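Karedari Tray Set, README

Notes on 70 trays of small stuff, sorted by Ruxandra Matei and me on Wednesday evenings. Each tray gets a text file listing what is on it. Spelling varies, mostly mine.

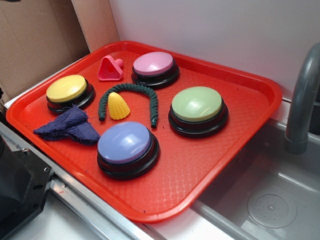
Red tray, four push buttons, assorted toys.

Buttons go by cap color. "Purple" covers lavender, blue and the argument between them. Pieces without an agreed name are filed under "thing", currently our largest category.

Corrections to Silviu Moldovan.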